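Jondance expands Sunow food display line, revises tray and plate guidance

Jondance has released the second part of its Sunow line of display food and serving pieces. The update went out to dealers in May and covers new food pieces, a change to the plate range, and a revised layout guide for counter displays. The line is sold to cooking schools, kitchen showrooms and store planners.

The layout guide replaces the one shipped with the first set. It now treats the tray as the fixed point of the display. Plates are placed in front of it and to the side, with one or two food items each.

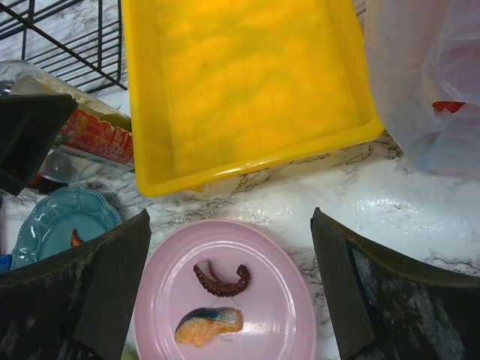

Seafood is the largest group in the new release. Items meant to be read as toppings are supplied without a rice base, so they can be laid flat on a plate or moved to a base bought separately. Jondance says this was the most common request from buyers of the first set. Pieces are packed by group, and each group has its own storage bag and a printed parts sheet.

The company lists 80 pieces in the full catalog. The first production run is 4000 sets, of which 3000 are assigned to existing dealers. The rest will be sold through the Humphreys warehouse, which also handles returns and replacement parts. Orders placed through Humphreys ship in 5 working days.

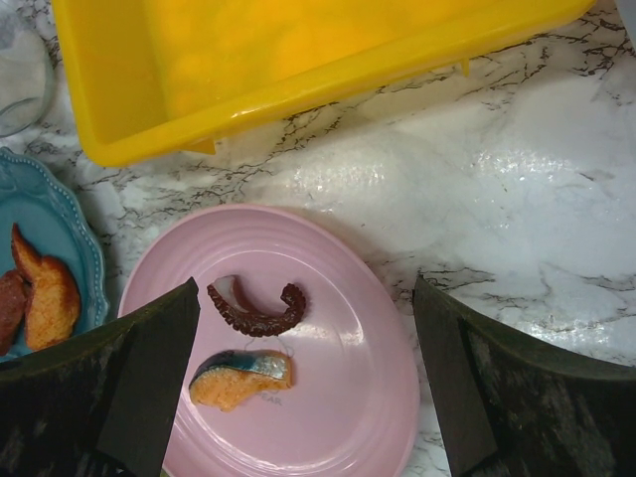 Plate color is used in the guide to separate food groups on a shared counter. Each group is assigned one color, and the guide advises against mixing groups on a plate, even when space is short. Meat and poultry go on light blue. A fried chicken wing on a blue plate with a scalloped, beaded rim can stand near a round pink plate and still be told apart at a glance. The yellow tray is left out of the color system and can hold any group.

Care instructions are unchanged. Plates and trays can be washed by hand with mild soap. Food pieces should be wiped with a damp cloth and dried before storage, and kept out of direct sunlight.

A smaller set for single-counter displays is planned under the name Nudosar. It will use the same plates and a shorter tray. Jondance has not given a price or a release month. The revised layout guide is included with new orders, and owners of the first set can request a printed copy from their dealer.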